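Lab notebook, May 31, 2024: block pushing, maple board
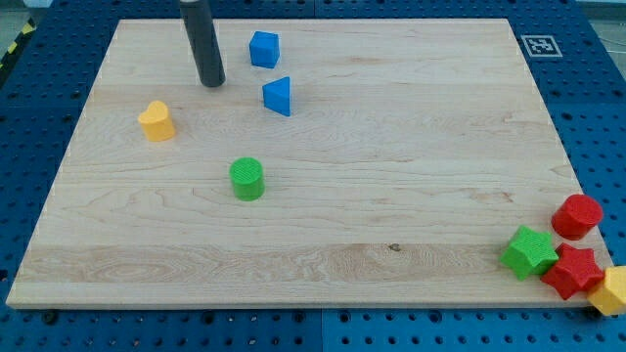
2 min read

Okay, so we're at 3,028 pushes as of lunch, and I'm pretty happy with that! Benjie drove most of the morning and I took over when his wrist got sore (we need a better armrest, I keep saying it).

Same blocks as all week: heart, stars, cube, the lot, two of each color. My worry is still the lower right corner. The stars, the red cylinder and the yellow hexagon bunch up there, right at the edge of the board, and a round finger can't do much with a pile like that. Nayeli wants to keep those episodes in because Jurar has to learn to break up a cluster sometime. Fine by me, but let's tag them, please.

Lone blocks in the middle, like the green cylinder, are almost too easy. I'm asking for longer instructions there, "push the green cylinder over by the yellow heart," that kind of thing.

Marcelle found 3 episodes with the wrong text attached. Pulled them, will relabel Monday.

Still to do: 40 more with the blue cube and the blue triangle as targets, then copy everything to the Escobar drive.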